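Does the Office Follow the Money? Tracking Regional Hub Announcements by Mid-Size Tech Firms
Final project report, Business and Technology seminar

1. What we set out to do

Technology companies love to announce that they are opening an office somewhere. They are less keen to announce, a year later, how many people turned up to work in it. Our group wanted to compare the two. We picked three firms that had promised regional engineering hubs: Drullska (payments software), Gindana (warehouse and logistics software) and Aebischer (hospital scheduling). All three used the word "ecosystem" in their press releases, Gindana four times.

2. Data

We collected job postings with a scraper called Skilter, which one of us wrote over a long weekend and has been apologizing for ever since. Skilter saved 3,479 postings between January and August. After removing duplicates, 252 were left that named one of the hub cities. The size of that drop worried us until we found that Drullska reposts every opening each morning at 6:00, presumably so that it feels fresh.

We also read 28 press releases and blog posts, and coded each for a headcount promise, a dollar amount and a deadline. Most had one of these. Two had all of them.

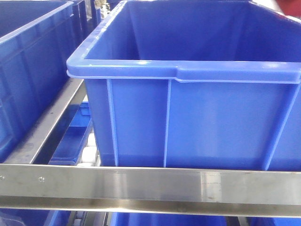 Figure 1. Blue plastic crate on a roller rack.

3. Findings

Drullska came closest to its word. Its postings for the hub were mostly engineering jobs, and they asked for the skills the announcement had talked about. The pay range was listed as "competitive" throughout, so our planned salary chart has been dropped.

Gindana's postings were mainly for sales and customer support. These are real jobs and the city is probably glad to have them, but the announcement promised a "center of deep engineering." We coded a support job as engineering if it asked for any programming language. This was generous, and it still didn't help much.

Aebischer posted very little. Either the hub is hiring through recruiters we couldn't see, or it is a mailing address with a nice logo. Our data can't tell these apart, and the company's press office answered our email with a link to the original announcement.

4. Limits

A job posting isn't a hire. We also missed most of March when Skilter ran out of disk space and kept reporting success. Two of us coded the job types separately and disagreed most often over "solutions architect," a title we still can't define.

5. If we did it again

We would start with fewer postings and check them by hand sooner. We would also ask the city governments for lease records, which we thought of in the last week.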